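Drawing pin colours on a paper wall map: what the old survey rooms got right, and where it goes wrong now. A short thread.

1/ A map pin carries two facts, where and what kind. The position is fixed by the hole. The kind is carried by the head colour alone, so colour is the weak part of the system.

2/ Our Kamunia footpath map has 41 pins. In August we repinned the lot after two people read the same colour as "gate" and "stile".
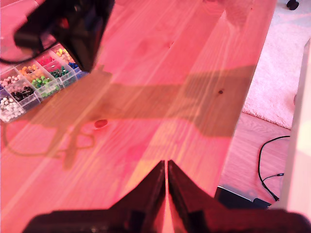
Photo: Tellis / own work

3/ Sort pins by colour before you start. One colour to a bin. Mixed tubs cause most wrong pins, and a wrong pin looks exactly as certain as a right one.

4/ Check colours under the light the map will hang in. Under a strong red or pink light, white and pale pink are hard to separate. Yellow and white go the same way under old tungsten bulbs.

5/ Keep the key short. We began with 14 categories and now use six. Anything finer goes on a numbered slip, with the number written beside the pin hole.

6/ Hole size matters on thin paper. Repinning the same spot tears it. Phetsri sheet is backed with linen and has taken more than 21 changes at one junction. Flavum sheet is plain paper and tore on the third.

7/ Write the key on the map itself, bottom left, in pencil. A key on a separate card gets lost. Date it each time a colour changes meaning.

8/ Pins fade. Red goes first on a south-facing wall. Keep one unused pin of each colour in a closed drawer and compare once a year.

Next thread: string, and how much it sags over a metre.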